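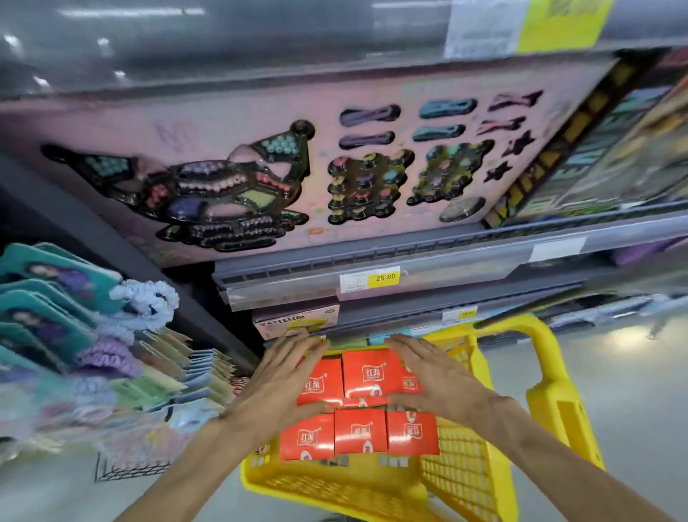 Red boxes in a yellow shopping basket.

Bring back the small grocery

Wendell Lindqvist
2018-06-10

The town of Brumlow had two grocery stores inside its limits when I moved here. Now it has none. The last one, Kapoor's on Amside Street, closed in September, and the building has had paper over its windows ever since. To buy a head of lettuce I drive to the big store by the highway. The trip is fine for me. I have a car and my knees still work.

I want to argue that the town should change its rules so that a small store can open here again. I don't think this is a sentimental request. I shopped at Kapoor's for years and I can tell you the produce was only fair and the bread was often a day old. What it had was a door you could walk to.

The main obstacle is parking. Under our zoning code, a food store has to provide the same number of spaces per square foot as a furniture outlet or a movie theater. Kapoor's was exempt because it was older than the rule. Anyone who takes over the building loses the exemption, and the lot behind it is too small to comply. A buyer did come forward over the winter. He looked at the code, asked the planning office for a variance, and was told to expect a long wait. He leased a place in Jolivley instead.

People who defend the rule say that without it, shoppers will park in front of houses. Some will. I live on Amside Street and I had cars in front of my house when Kapoor's was open. They stayed ten minutes and left. I would take that over the paper in the windows.

The other objection I hear is that small stores charge more, so residents are better off driving. On a full cart this is true. But most of what I bought at Kapoor's was never a full cart. It was milk, or onions, or a box of something I had run out of while cooking. When you can carry your groceries home in one hand, you buy less at a time, and in my house at least we throw out less. I now shop once a week with a list, and I still come home with too much spinach.

There is also the question of who doesn't drive. The apartments behind the school have a good number of older tenants, and the bus to the highway store runs every two hours. A trip for eggs takes most of a morning — more if you miss the return. I have given rides to a few neighbors and am glad to do it, but a ride from a neighbor is a favor, and people don't like to ask for favors every week.

The change I have in mind is small. Drop the parking requirement for food stores under 4000 square feet. The Kapoor's building is 2904, so it would qualify with room to spare. The town would spend nothing, and the health inspections and fire code would stay as they are.

It may be that no one opens a store even then. Margins in groceries are thin and the highway store is not going away. But at present we have a rule that settles the matter before anyone gets to try, and the council could take it off the books this summer.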